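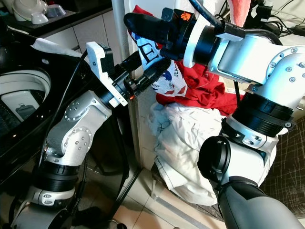 Tegwen Hughes thinks I'm blaming the wrong part of the stack. Her comment on my November post said the policy is fine and my timestamps are garbage, and that I should go look at the timestamps before I retrain anything else. I grumbled about it for a day and then I went and looked.

Well. She was mostly right!

Quick recap if you skipped that post: we run the laundry task on Orkix, our little control stack, and the arms kept hesitating once they had hold of something. A tiny hitch, then a catch-up move, then another hitch. I was sure it was the planner (it's always the planner, I wrote the planner). So I pulled one log with 3,594 steps in it and plotted camera time against joint time, and there it was — the head camera was running 49 milliseconds behind the joints. Every step, same offset. The policy was matching where the cloth used to be with where the arms are now.

With a rigid box you might get away with that. With a shirt and something red bunched up behind it, the cloth moves a lot in 49 milliseconds.

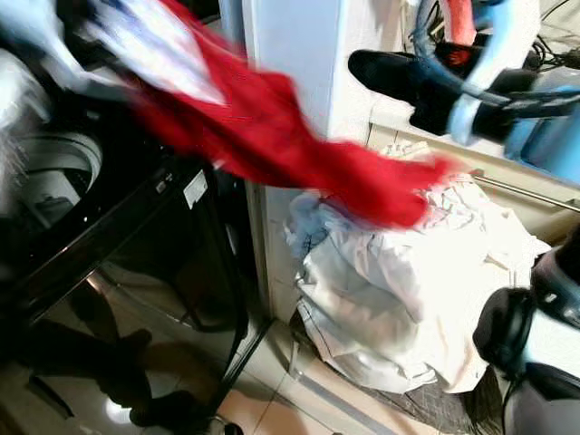

Red cloth mid-swing, washer on the left.

Frames like that one are the worst of it. The garment is a smear, so the perception side has no clean edge to grab onto, and then we hand it the wrong joint angles on top. I used to throw the blurry ones out of training. Now I'm keeping them, with the blur score passed along as an extra input, and letting the model decide how much to trust the picture. Jury's still out.

The timestamp fix itself was boring: stamp at capture instead of at arrival, then interpolate the joint readings to match. Two evenings, most of it spent hunting for a second place where I was overwriting the stamp. If you're on the Larkside branch, pull before you record anything new. Old logs can be shifted with the script in tools, but check the offset on yours first because it might not be 49.

Next up is shorter action chunks, and I still owe Mabli Morgan a proper answer about the gripper force limits.

Last updated: 12/8/23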